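Asunto: Re: [automatizacion-pyme] Jornada de puertas abiertas de Flasard, ¿fue alguien?

Hola a todos:

Contesto a esto, que lleva días sin respuesta y me temo que soy el único de la lista que acabó yendo:

> ¿Alguien se pasó por la jornada de puertas abiertas de Flasard en
> Bresstead? Nos llegó la invitación pero nos pilló en pleno inventario.
> Me interesa sobre todo lo de las manos sobre cinta, porque tenemos un
> puesto de trasvase a cubeta que no hay manera de cubrir en el turno de
> tarde. ¿Es producto o es película? ¿Dieron precios? ¿Merece la pena
> pedirles una demo en planta?
> Gracias de antemano. Y si hubo canapés, también lo quiero saber.

Por orden de importancia: hubo canapés, de salmón, y se acabaron antes de que terminara la charla del director comercial. Los que ya conocemos estas jornadas nos habíamos sentado al fondo, junto a la mesa.

La charla duró una hora larga y se puede resumir en que el futuro va a ser muy flexible. Salió una diapositiva con una fábrica de noche, otra con la misma fábrica de día y una flecha entre las dos. El que presentaba dijo «ecosistema» tantas veces que empecé a echar de menos la palabra «máquina». Luego nos dieron un chaleco y nos pasaron por fin al taller, que era a lo que íbamos.

Tenían dos puestos en marcha. El primero es un paletizado corriente, con la pinza de Gerlach de toda la vida, y funciona como funcionan los paletizados desde hace años, o sea bien y sin que nadie saque el teléfono. El segundo es el de las manos, y allí estábamos todos en corro, estorbando.

El planteamiento es sencillo: una cinta verde, una pieza encima y una cubeta azul debajo, pegada al perfil de aluminio. El robot tiene que coger la pieza de la cinta y dejarla en la cubeta. Dicho así parece el trabajo que le damos al chico nuevo la primera mañana para que no toque nada importante, y de hecho es exactamente tu puesto de trasvase, así que presté atención.
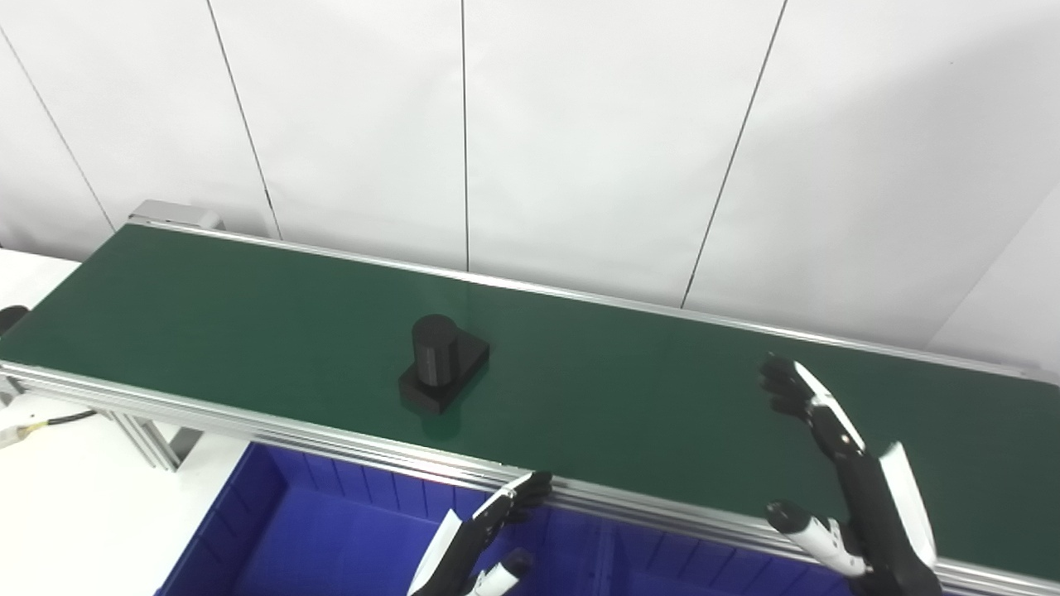 Lo que más me llamó la atención fue el tiempo que se toma. Llega, se coloca, lo piensa, y uno se sorprende a sí mismo animándolo en voz baja. El ingeniero que llevaba el puesto (un hombre con cara de haber dormido poco esa semana) nos contó que entre una cogida y la siguiente lo tienen limitado de velocidad por seguridad, y que sin público va más suelto. Puede ser. Mi cuñado también canta mejor cuando no lo oye nadie.

En el rato que estuve mirando, la pieza acabó en la cubeta casi siempre. Hubo 3 fallos. En dos se le fue de los dedos al levantarla y en el otro se quedó parado con las manos en alto hasta que alguien fue al portátil. El ingeniero no intentó disimular ninguno, cosa que le agradezco, y explicó que lo que peor llevan son las piezas que se tumban y las que traen brillo. Apuntadlo los que trabajéis con cromados.

Pregunté por la cadencia. El objetivo son 600 piezas por hora y no quisieron decirme a cuánto van hoy. Insistí, y me ofrecieron un bolígrafo. Lo tengo aquí, escribe bien.

Pregunté también por qué manos con dedos y no una ventosa, que para una pieza suelta sobre una cinta plana es lo que pondríamos cualquiera de nosotros con los ojos cerrados. La respuesta me pareció razonable: para esa pieza, la ventosa. Las manos las quieren para cuando en la misma cinta vienen referencias distintas y no compensa andar cambiando la herramienta. Si tu puesto mueve siempre lo mismo, yo no le daría más vueltas. Si te entra de todo, como creo recordar que contaste en mayo – lo de los botes mezclados con los cartuchos –, entonces sí hay conversación.

A lo que preguntabas en concreto:

¿Producto o película? Ni lo uno ni lo otro, de momento. Aquello se mueve de verdad y nadie estaba escondido detrás de una cortina, pero había más gente atendiendo al robot que la que ahorraría el robot. Ellos lo llaman «fase de acompañamiento».

¿Precios? Ninguno. Hay un formulario. Lo rellené y a la salida me habían apuntado a tres boletines.

¿Demo en planta? Dicen que sí, con una condición: que les mandes antes una caja con piezas tuyas y que la altura de la cinta sea regulable. La instalación piloto la tienen en Flaltirano, y por lo que entendí prefieren llevarte allí antes que mover ellos el equipo. Yo pediría las dos cosas y aceptaría Flaltirano si pagan la comida.

Un detalle que a lo mejor solo me importa a mí: el ancho de cinta del puesto. Me dijeron que pasar a 600 mm no es problema, pero que habría que volver a enseñarle los alcances, y ahí el ingeniero miró al comercial y el comercial miró el reloj. Si tu cinta es ancha, pregúntalo por escrito.

Tengo el folleto escaneado, pesa una barbaridad y la lista me lo rebota. Al que lo quiera se lo mando por privado. Y si al final vas a Flaltirano, avisa, que en el coche somos dos y me apetece ver si allí, sin público, va más suelto.

Saludos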